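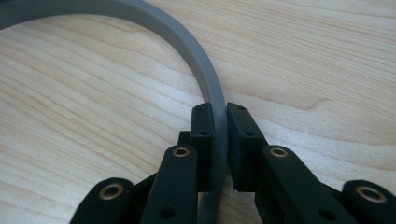
Figure 1. A gray band on a light wooden tabletop.

3.2 What residents said about the waiting list

The allotments at Storside have 300 plots and a waiting list that, in March, held 400 names. The parallel lists at Bakarham and Hollis were shorter, though Bakarham's had been copied out by hand so often that two spellings of the same household sat eleven places apart, each apparently waiting for the other to give up.

We had expected complaints about the length of the wait. We got very few. Most respondents described the list with something close to affection, the way people speak of a slow bus they have decided to be loyal to. One applicant had moved out of the district, moved back, and kept her place throughout; she told us she no longer wanted a plot but would be sorry to lose her number. Another had bought a wheelbarrow on the day he applied and had since replaced it.

Resentment, where we found it, was aimed at the plots themselves. Those waiting could walk past the fence and judge the holders, and they did so in detail. Bindweed was mentioned more often than rent. A shed with curtains drew more comment in the Storside interviews than the water supply, the parking and the proposed fee increase put together.

The fee increase deserves a word. It amounted to 4 dollars a year, and the public notice drew 3,000 words of written objection, much of it from people who did not yet have a plot and would not be paying. We coded these letters twice. On the second pass we added a category for letters that changed subject partway through, usually to dogs.

Ketidora, the fourth site, has no list at all. Plots there pass between neighbors by a process that every respondent called simple and no two described the same way. Turnover was nonetheless the highest of the four sites, a result we return to in Section 4.1 with less confidence than we would like.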